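**Subject:** Re: Cleaning rota and access to shared washrooms, Fellau building

Dear members,

Thank you for the replies received so far. The message below raises a fair point, and the management office would like to answer it on the list so that all tenants have the same information.

> The notice says that Cabello will clean the washrooms before 7 a.m. Our studio opens at 6.30 and we have clients in from the start. Could our floor be done in the evening instead? We would also like to know whether the new charge covers soap and paper.
>
> Onono, second floor

Evening cleaning can be arranged for the second floor from May. Cabello has confirmed that its staff can attend after 8 p.m. on every working day except Thursday, when the early visit will remain in place.

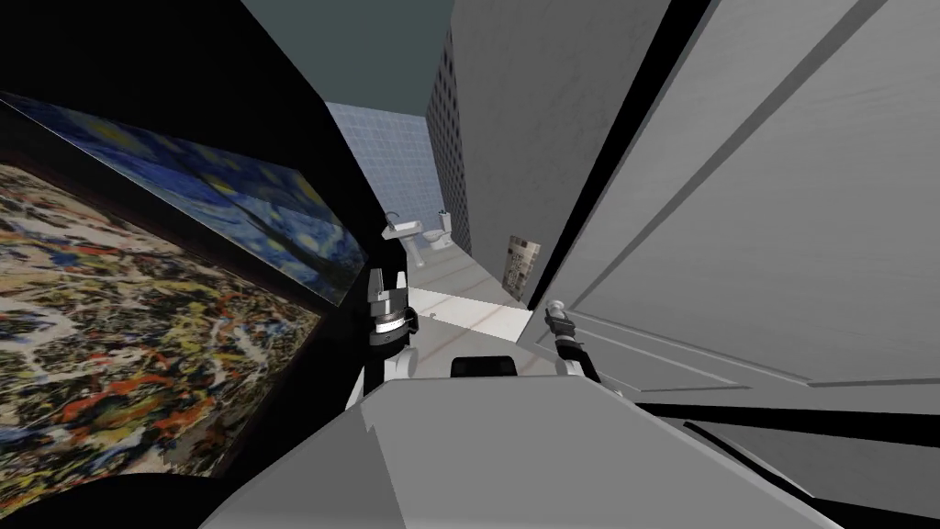 The charge of £31 per month covers soap, paper and the emptying of bins. It doesn't cover repairs, which should be reported to the office in the usual way. Tenants holding more than 3 units will receive a single invoice.

Rilavari has asked for an extra key. Further keys are available at a deposit of £40 each, returnable at the end of the lease.

Any other comments should be sent to the list by noon on Thursday.

Yours faithfully,

Building Management Office
Fellau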